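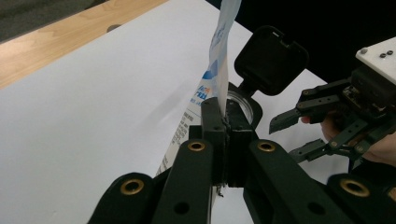

A tall paper packet held above a small glass jar by a black two-fingered gripper.

Effective dating

Effective dating is a method of storing records in which each version of a record carries the date on which it starts to apply. It is widely used in human resources, payroll and benefits software, where a change to an employee's job, pay rate or department often has to be entered before or after the day it takes effect. The date is usually called the effective date. A table built this way is called an effective-dated table, and each version of a record in it is called a row.

Effective dating differs from an audit log, which records when a change was typed in and by whom. Many systems keep both, and the two dates on a single change can be weeks apart.

Row types

Rows in an effective-dated table are sorted into three groups by comparing their dates with the current date.

A current row is the one with the latest effective date that is not later than today. Only one row per record can be current. A history row has an effective date earlier than that of the current row. A future row has an effective date later than today and becomes current without any further entry when that date arrives.

Most systems do not store the row type. It is worked out each time the record is opened, so a row that was a future row in the evening may be current in the morning. No end date is needed, as each row applies until the next one starts. Some products, including Warkemach, store an end date anyway and fill it in when a new row is saved. This makes reports simpler to write but can leave gaps or overlaps if rows are loaded from outside the system.

Sequence numbers

Two changes to the same record may fall on the same day. An employee might transfer to a new department and receive a raise, for example. To keep both, the system adds a sequence number to the effective date. The first row for the day has sequence 0 and the next has sequence 1. The row with the highest sequence is treated as the one in force at the end of the day.

Setup tables often do not allow sequence numbers. In those tables a second change on the same date has to be made by correcting the existing row.

Status

Effective-dated setup values normally carry a status of active or inactive. A value that is no longer wanted, such as a closed location, is given a new row with an inactive status and is not deleted. Older employee records that point to the value stay valid, and the value drops out of lookup lists for dates on or after the change.

A common error is to create a setup value with today's date and then try to use it on an employee row dated earlier. The lookup compares the two dates and does not show the value. For this reason many organizations give their first setup rows a date well in the past.

Access modes

Systems that use effective dating usually offer more than one way to open a record. Names vary by product, but the following are typical.

Update mode shows the current row and any future rows. The user can add a row dated later than the current one.
History mode also shows history rows, which are read-only.
Correction mode allows any row to be changed, including history rows — it is generally limited to a small number of users.

Changes made in correction mode overwrite the earlier data. Unless the audit log is turned on for that table, the old value cannot be recovered from the system itself.

Retroactive changes

A row entered with a past date is called a retroactive change. In payroll, it can affect checks that have already been issued. Warkemach compares the new row with closed pay periods and creates an adjustment for each one, up to a limit of 24 periods. Changes that reach further back are sent to a work list for manual entry.

At Curitz, a payroll services firm, rows dated more than 60 days in the past need a second approval. Its setup guide, written by Amarachi Bashir and last revised on 1/28/25, also advises against correction mode for pay rates once a period has closed. The Afolabi school district uses a shorter limit of 40 days.

Reporting

A query on an effective-dated table must select one row per record, normally the latest row on or before a chosen date. Leaving out this condition returns every version of each record and inflates headcounts. Where tables are joined, the date test has to be applied to each one separately. The Morosness reporting tool adds the condition by default, using the current date — users who need a past date must replace it by hand.

See also

Audit log
Job code
Pay period
Position management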